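The Long Table, Before the Shelves Went Back

212 shares | 14 comments

Every October the reading corner at Sunholm gets turned inside out, and every October I tell myself I'll be quick with it and then I'm still standing there at dinnertime with a book in one hand and a cold cup of tea in the other. It's a small corner (one wall of shelves, one long table, a lamp that leans) but it has to hold everything the household has picked up over the year, and we are people who pick things up! Paperbacks, manuals, thick catalogs from trade shows, the printed matter that comes home in a tote bag and then never quite leaves.

The shelving is the old Paner unit, 60 centimeters deep if you count the lip at the back, and it has been a faithful friend even though the second board bows a little. This year I finally treated myself to the Remix dividers, a set of 5, in the hope that the tall things would stop falling over onto the short things. So the whole lot came down, the boards got wiped with a damp rag, and the table became the waiting room.

I do love that tablecloth, by the way. Pale yellow-green with thin white lines making squares all over it, soft to look at and very forgiving of crumbs. It makes even a pile of paperwork look like a picnic.

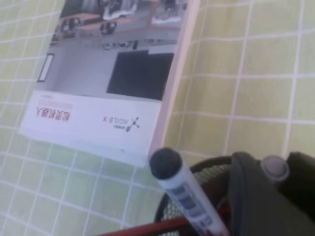

Gray photograph, broad white band, dark red lettering, all on the checked cloth.

Big pale printed things like this one are the hardest to find a home for. They are too handsome to slide in spine first and forget about, and too large to lean against a novel without bullying it. I tried a few of them face out on the top board and liked the look very much, though it does eat up the space, and I had promised myself that the top board would be for the atlases. We'll see who wins.

The other puzzle was the order. Last year I sorted by color, which was lovely for a month and then drove me up the wall every time I wanted to look something up. The year before that it was by height. This time I went by how often a thing gets opened, so the everyday books sit at elbow level and the once-a-year ones go up where you need the step stool. 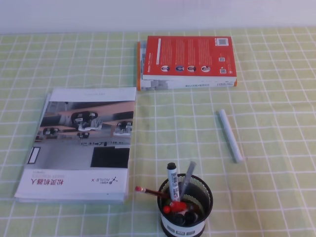
I also made a rule that anything with a bright cover gets spread out along the shelves and kept apart from its bright neighbors, so there's a bit of orange or red to catch your eye wherever you happen to be standing. It sounds fussy, I know, but it cheers up the dark end by the window no end, and it means I can say "two along from the orange one" and be understood from the kitchen.

Labels come last. I write mine by hand on the little Ji cards, the cream ones with the rounded corners, and I always write too small and have to do half of them over. If you're planning a clear-out of your own this fall, do leave yourself a whole evening for it, and put the kettle on before you sit down to look at anything, or you'll be reading on the floor until bedtime like me.

The dividers are holding so far. I'll put up the finished shelves once the atlases are settled.

Share this gallery | 14 comments

We use cookies to remember your visit and to count page views. Accept | Manage settings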